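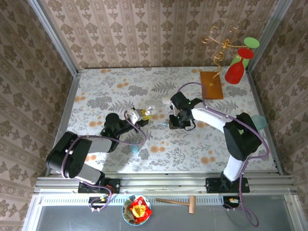
Two arms on the front rail, a light blue cup on the tabletop.

Week 6: What is an old car worth?

Okay, so last time I left you with the Skarkness listing and asked you to put a price on it before Friday. I got answers all over the place (one of you went as low as 400, another wanted 220 just for the hubcaps!), and I love that, as the spread is pretty much the topic today.

Start with what I call the plain price. Forget who drove it. Take a small Tonden sedan, running, some rust in the sills, and look at what similar ones sold for. Sold, please, and I mean it, asking prices are wishes. For ours I get roughly 500.

Then comes the story. A past owner people have heard of can push a price way up, but only if the paperwork holds. Check the name on the registration, the address, the dates, and whether the chassis number matches the car. In the Ambrosio sale (handout page 166) the papers were fine and the engine had been swapped, and bidders still argued over it for weeks.

Repairs are the messy part. Brundex buyers tend to like a car fixed up nicely, while museum people would often take the dent and the original paint. I go back and forth on this myself, so bring me your arguments.

For next time: pick one online ad for a car with a famous past, write down every claim in it, and mark which ones you could check from your kitchen table. One page is plenty.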